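Jalimer, the Cable and Me

Posted 2023-11-08 in Workshop

I promised Shanthi Bepari months ago that I would write up how I look after the arm on our kitchen table setup, and she has been very patient with me, so pour yourself something warm because I do tend to go on. The arm is called Jalimer. The name came with the cell when I took it over in June from Gayan Rathnayake, who moved to Flindport and left me a shoebox of spare screws, two hex keys and a notebook with tiny handwriting. I still open the notebook most mornings. Half of it is about cable ties.

So, cables. If you have never looked after an arm like this, you would probably guess that the motors or the software eat up most of the week, and some weeks they do! But the thing I touch more than any other is the cable that runs out to the gripper. The arm turns at the wrist, the cable has to turn with it, and if there isn't enough slack it pulls on the plug, and then the gripper drops off the bus in the middle of a run and I get a message from Obaidul Kodikara with a lot of question marks in it. Too much slack is its own headache, of course. Then the loop lies on the table and sweeps the small stuff along like a broom. 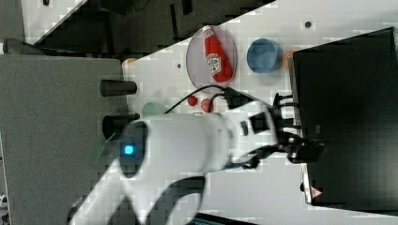 Gayan's rule was one loop you could put your fist through, and I followed it faithfully until the afternoon I swapped the old cable for a longer one (on sale, I couldn't resist) and found out that his fist and my fist are very different sizes. I now measure the loop with a strip of cardboard cut to length. It has coffee on it and it works fine.

The way I set the slack is slow but it has served me well. I put the arm in its resting pose with the power off, unclip everything past the second joint, and let the cable hang however it wants to hang for a minute. Then I power up and jog the wrist all the way one way, very slowly, with my other hand near the stop button, and look at where it pulls. Then all the way back. Only after that do I put the first tie on, and I leave it loose enough to slide. I repeat that with the elbow, and then with both moving together, and when I'm happy I snug the ties down and snip the tails. Please snip the tails flush. I have a scar on my thumb from a summer when I didn't.

While the arm is reaching I also listen. Shahnaz Kanagaratnam, who taught me nearly everything I know about gearboxes back when we both worked at Hervieu, used to say that you should do your checks with the radio off. I thought she just disliked my radio. But there really is a soft ticking that comes before a joint starts to go, and I caught it on the wrist in my second month, and it was a bolt that had backed out by less than a turn. I put a dot of paint across every bolt head and onto the housing after that, so now I can see with one look if something has crept.

The wrist light is the other thing I watch. On ours, steady blue means the controller is happy and ready to move. I have it written on a card by the keyboard for visitors, along with the phone number of Antigoni Liapis, who knows where the spare fuses are and answers at all hours. 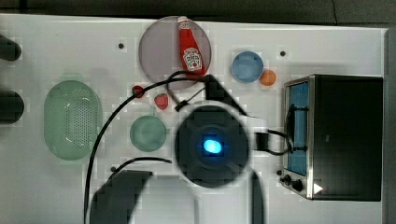
Putting the table back the way it was

The table matters as much as the arm does, and I was slow to believe that. Jalimer practices kitchen chores, picking things up and putting them down, and every practice run has to start from a layout we can get back to. When I first took over I just eyeballed it. I'd set the plate down, lay the ketchup on it, put the colander over on the left, and off we went. Then one week the results were all over the place and I spent two evenings inside the gripper looking for a fault that wasn't there. The toaster oven had been nudged a little when I wiped down the table, and I had never written down where it belonged.

Now the oven goes down first. It's the biggest thing on the table and the one I least want the arm to meet by surprise, so I set it, check it against my drawing, and then jog the gripper slowly toward it and stop well short. The plate comes next, then the bowls, and the little food goes on last. I wipe the table before any of this, never after. I learned that one the hard way, as you have gathered.

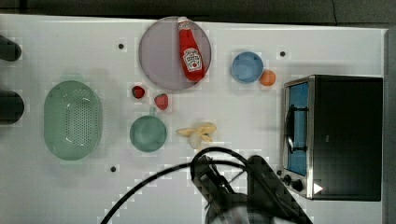
The banana peel laid out above the gripper, with the colander and the toaster oven on either side.

Soft and floppy things are a special case and I could write a whole post on them. A peel never falls the same way twice, so I gave up trying to copy its exact shape and only care that the middle of it sits where the drawing says. Obaidul was not thrilled with that, but he came around after he tried to do it himself for a morning.

Fingers, bolts and the 60 rule

The gripper fingers get a proper look every 60 runs. Gayan had it at double that, and I brought it down after we wore through a set of pads faster than I liked. I back the arm off, open the fingers all the way, and wipe the faces with a dry cloth. Then I go over the bolts with the short hex key, just enough to feel whether one gives. After that I close the fingers on a slip of paper and tug. If the paper slides out on one side, the fingers have drifted out of line and I loosen, nudge and tighten until it holds evenly.

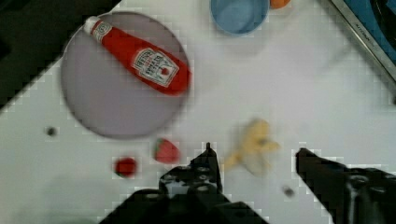 My last test after any work on the fingers is always something light and rounded, at a slow speed, a few times over. A flat block will forgive a crooked finger, but anything curved rolls away and tells on you right off. If that goes well I bring the speed back up, and then I sign the log. We were at 1,998 runs when I closed the book last night, and I will admit I thought about staying for two more, but my supper was waiting.

Shanthi, I know you also asked about the spare gripper from Jevwood. It's still in its box. I want to make a new cable for it first, with the plug turned the other way, and I'm waiting on connectors. I'll post when they come.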